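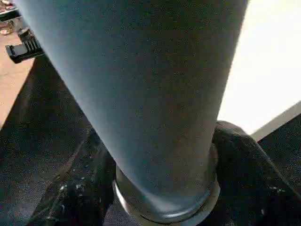

Grey taper, close up

Home | Notebook | Archive | Contact
Filed under: Alarms & Detection, Bench Notes
Print | E-mail this entry

April 14, 2020

Smoke detectors out of the Tilasthorpe remand centre, second batch. 11 heads, all from the cell corridor. Guards say they trip on kitchen vapour, fire dept. tired of rolling out for toast.

Tunnel warmed up, zeroed the obscuration metre (meter!). Background steady. Head 193 first, the worst offender in the log. Tripped early both runs. Opened it, lint and grey fluff in the chamber, bug screen half off. Bagged the fluff for Mircea.

Vacuumed, re-ran. Better but still early. Drift compensation maybe at it's limit? Ask Dostov for the panel settings, they still owe us the December log.

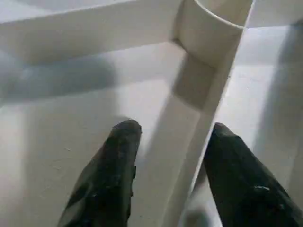 Irina wants the dirty heads run before anyone cleans another one, says we lose the as-found numbers otherwise and the fire marshal will ask for them. Fair. Cleaning stopped.

Rest of batch as found, same ramp, fan at 70. Two slow to respond, which worries me more than the early ones. Set aside, red tags.
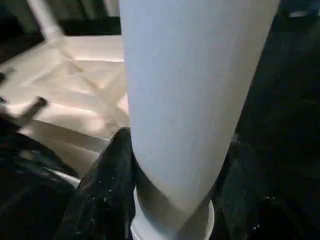 Slow pair both came from the laundry end, so paint or fabric fibres over the inlets is my guess. Check under the scope tommorow. Virgil has the key to the solvent cabinet.

Colour of tags: red = slow, yellow = early. Don't mix.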